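Review: the Nivden tabletop arm, seen at the Drosham open day

I went to the January open day at Drosham to see the Nivden arm before putting up 3,000 dollars for one. Dilani Patwary ran the demonstration and let visitors stand close. The bench is closed off with black curtains, and the tasks are ordinary household ones. Cat litter came first, with a scoop, a litter box and a lined waste bin.

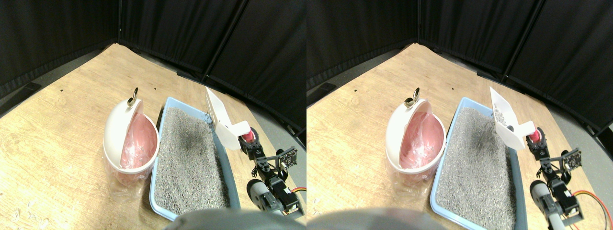 The arm is slower than I would be, and it spills. I watched for 37 minutes and would not leave it alone with anything I cared about. It is quiet, though, and the motors are easy to get at. The wiring is exposed, so I would keep it away from children and pets. Swapping tasks took Dilani 3 minutes, most of it spent on the laptop.

Grip is the better half of the machine. It had a roll of red tape to hold as well, and I had expected more trouble with a round, glossy thing like that. 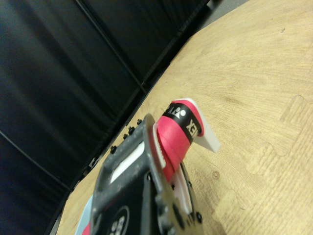 Can you buy the gripper without the arm?
Drosham sells it separately for 800 dollars, with the mounting plate but no software support.

I have put my name down for the gripper. The arm can wait until the next version.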